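Ploltura newsletter scans: README

Last touched in May. Read this before you download anything, the zips are big.

What it is

Page scans of the Ploltura newsletter, a small local history paper put out by the Stukuvik walking and history group. Scanned from paper copies, mostly mine, a few boxes on loan. Text pulled out with OCR and partly corrected. Partly. See below.

What's in each folder

pages/ one TIFF per page, 400 dpi, greyscale unless the cover was printed in colour
text/ plain text, one file per page, same name as the TIFF
index/ headings and place names, tab separated
notes/ my own scribbles, ignore if you like

File names go volume, issue, page. Leading zeros on everything. If you find one without, it's a mistake, tell me.

How it was done

Flatbed for the loose issues. Bound volumes wouldn't lie flat so those were shot from above with a Nikon on a copy stand, two lamps. Slight curve near the spine on some of these. I tried flattening it in software and it made the letters worse so left it alone.

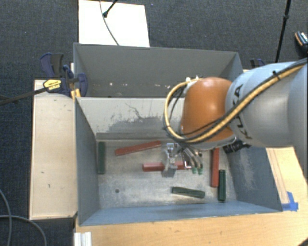
Staples came out of the early issues before scanning, rust had gone through the middle pages in a few. Stains left as they are. No cleaning up of paper colour, no sharpening.

OCR state

Volume 1: corrected by hand, should be good
Volume 2: corrected, except tables of bus times
Volume 3: raw. Expect rubbish
Volume 4: raw, but the print is cleaner so its readable

Usual trouble: rn read as m, old field names mangled, long s in the quoted parish records coming out as f. Two column pages sometimes get read straight across. Search for odd half sentences if something looks wrong.

The Lewis map supplement is scanned in four parts and not stitched. Overlap between sheets is 25 mm, enough to line them up yourself. Scale bar is on the bottom left sheet only.

Missing

Vol. 2 has no back cover. One winter issue in Vol. 3 I have never seen a copy of, would love a scan if you've got one, any quality. Letters pages with home addresses on have been held back for now, still deciding what to do with them.

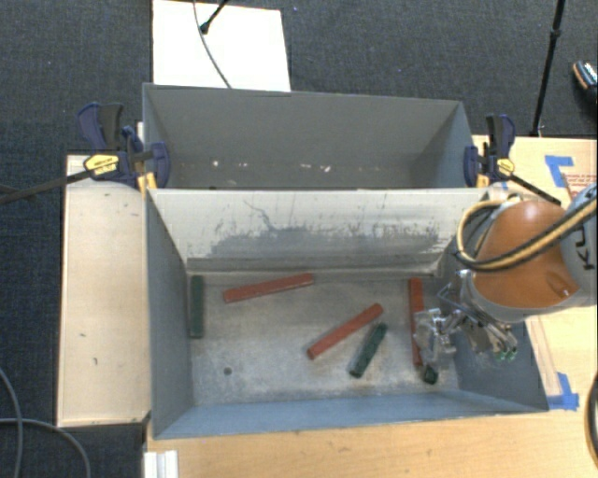 Vol. 4, No. 2

Last issue in the set. Went to a smaller page size for this one so the margins look odd next to the others, thats not a crop. Contents list on the front doesn't match the pages inside, I've indexed by what is really there.

Using it

Fine for reading, family history, teaching, local talks. Please credit the newsletter and give volume and issue. Ask first if you want to print whole articles, the writers kept their rights.

To do

- finish Vol. 3 text
- check place name spellings agianst the old maps
- smaller PDFs for people on slow connections

Corrections welcome, send the file name and the line. I go through them on Wednesday evenings.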